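Saturday, December 5, 2020

Third go at the weld-flavoured dyebath and I am so pleased with it! Ilham was right about the chalk – a pinch in the pot and the yellow went from straw to proper egg yolk. Kept it at 60-ish last time and it sulked, so today I held it lower and left the wool in for 90 minutes. Skeins 1 to 4 are on the rail by the sink, please don't squeeze them.

Alum was the Tetteh batch, not the old tub. Cempaka, can you label the old tub?

Floral wallpaper, dark teal ground, in both:

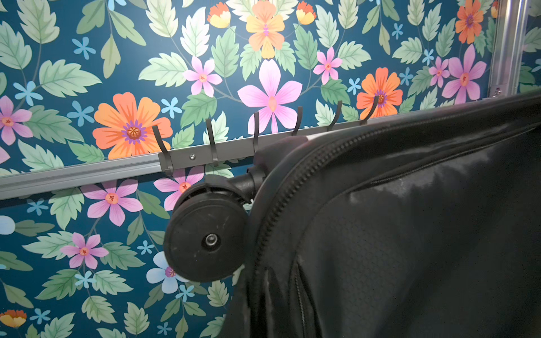
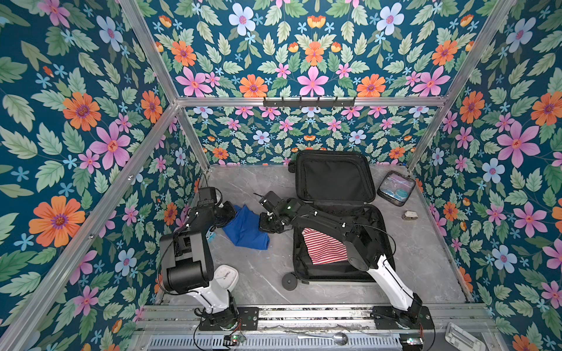
Next up is overdyeing skein 3 with the indigo to chase a leaf green. Said thinks one short dip, I think two, so we'll split the skein and do both (hooray, samples). The vat smelled right this morning, coppery on top and yellow-green underneath, but I want to check it again before anything goes in.

Still to do: weigh the madder, ask Yasmine for her notes on the Andholm fleece, rinse the muslin bags. Lightfastness strips go in the window until January.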